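Restdale Equipment Planning Group
Minutes of the meeting held on Sat 21 February

Present: Petronella Xaba (Chair), Bheki Jacobs, Shireen Msimang, Miloslav Vaněk
Apologies: Arturo De Luca

1. Minutes of the last meeting were agreed.

2. Gripper purchase. Mr Jacobs reported that Jisteo had quoted 1,892 pounds per unit, with delivery in July. The Zisus quote was lower but left out the mounting bracket. It was agreed to order one unit from Jisteo - a second to be considered in next year's budget.

3. Simulation licences. Ms Msimang asked for 50 further hours on the simulator before the arm is installed. Approved.

4. Spares. Mr Vaněk to obtain a price for 33 replacement finger pads.

5. Any other business. The room with the lattice panel will stay in the simulated trials until the order is placed.

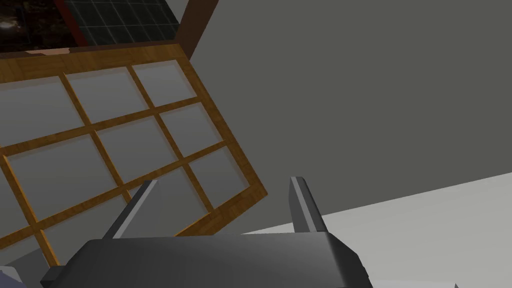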